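Clinddale library keeps its stories coming by phone
03/04/2020

The doors of the Clinddale library may be shut for now, but the stories inside it are still finding their way out into the neighbourhood, and a good many of them are travelling by telephone.

Since the building closed, library staff have been ringing their older members at home to read to them - a chapter at a time, with a bit of a chat before and after. It began with 40 regulars from the large print shelves, people who used to drop in most mornings as much for the company as for the books, and the list has been growing steadily ever since. Callers can choose a mystery, a family saga or a few poems, and the staff say the mysteries are well out in front (with plenty of guessing from both ends of the line).
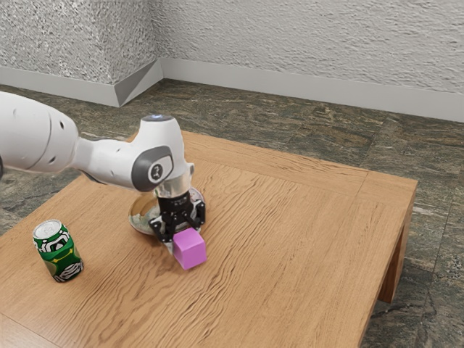
Families haven't been forgotten either. Borrowers who already had books at home when the doors closed can hang on to them until further notice, and no fines will be charged on anything that falls due in April. There are 3,580 items out on loan at the moment, which the library says is a lovely thought, all those books keeping people company in kitchens and bedrooms from the Hendricks Road end of town right out to Tresow.

Members can also borrow from the online collection, which has had 1,000 new titles added to it, including picture books, audiobooks and a very generous helping of gardening and cookery. The loan limit has been lifted by 3 for every cardholder, children included, and anyone who has misplaced their card or forgotten their PIN can sort it out over the phone.

To ask for a reading call, for yourself or for a parent or neighbour who might enjoy one, ring the front desk between ten and four and leave your name, your number and the sort of story you're fond of. Someone will ring back to arrange a time.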